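Notes for week 3: folding cloth on a table that isn't really yours

Okay, welcome back! Last time we did towels, which are forgiving. Now we move on to checked cloth, and I love checks for teaching because the pattern rats you out. If a line on the top layer runs at an angle to the line under it, your fold is off, and you don't need a ruler to find out.

First, flatten. I start in the middle and push out toward the corners with flat palms (fingers make little ridges, palms don't). Then look for a corner that has tucked itself under. There's nearly always one. Pull it out before you do anything else, or you'll be folding a lump into every layer from here on.

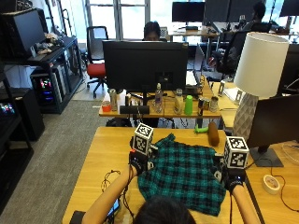
Second, pick a line in the check and call it your spine. I borrowed that word from the Jollow handout, page 10 if you kept yours. The first fold goes along the spine, edge to edge. Hold the near edge down with one hand and carry the far edge over with the other. Go slow! Let the cloth drop, smooth it, check the lines, and only then go for the second fold.

People ask me every September whether they should clear the whole desk first. My answer is no, clear a space a bit bigger than the open cloth and leave the rest alone. Phones, tape, cables, whatever lives there can get pushed to the sides. Cables are the one thing I'm fussy about, as a loop of cord will catch a hem and drag the whole piece crooked.
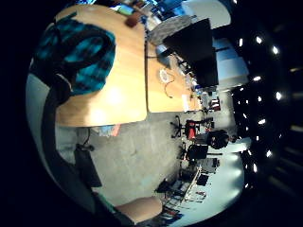

Third, the stack. Put the folded edge facing you, every time, so you can lift one piece without the others sliding around. The Gristetura method has you roll instead, and I do like it for suitcases, but on a shelf the rolls wander off.

For next time: read the Herier chapter on collars and sleeves, and bring something with buttons. Practice the spine fold on two different cloths, one soft and one stiff, and jot down which one fought you more and where.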